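Subject: Re: [clutach-users] Timestamps off by 2 hours after import
Date: 25 September 2021

> After moving to Clutach our 537 records all show up
> 2 hours early. Dovlow still has them right. Is this
> the export or the import?

The import. Dovlow writes local time with no offset, and Clutach reads a bare time as UTC. Set the source zone in the import profile before loading.

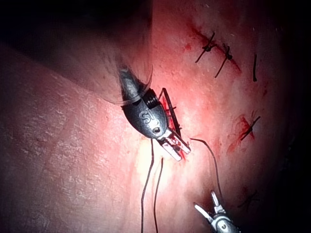
Records already loaded need a second pass. Export the IDs, delete the rows, and rerun with the zone set. Batches of 70 are safe; more than that timed out for me on Trernar. Check any records from July separately.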